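Brightness Loss in Ceiling-Mounted Home Projectors
Project report, 3/20/24

3. Method

We compared two projectors, the Tanico and the Flondley, on the same Tradberg electric screen. Both ran in standard mode with the curtains closed. Light at the center of the screen was read with a handheld meter after a warm-up period, then read again at each corner.

The Tanico had 3457 lamp hours on its counter at the start and the Flondley had 1650. Neither lamp was replaced during the project.
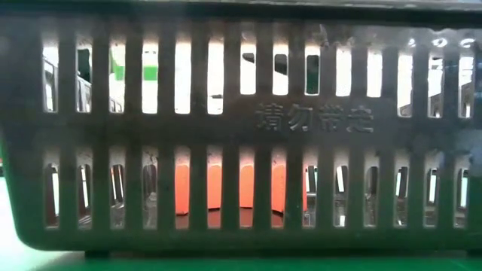

Corner readings were averaged and divided by the center reading to give a uniformity value. Keystone correction was switched off – it shrinks the lit area and would have changed the result. Li (the course text) recommends 3 readings per point, and we followed this.

4. Limits

The lamps differ in age, so the brightness figures do not rank the two models. Black level was not measured. A repeat with new lamps is planned for May.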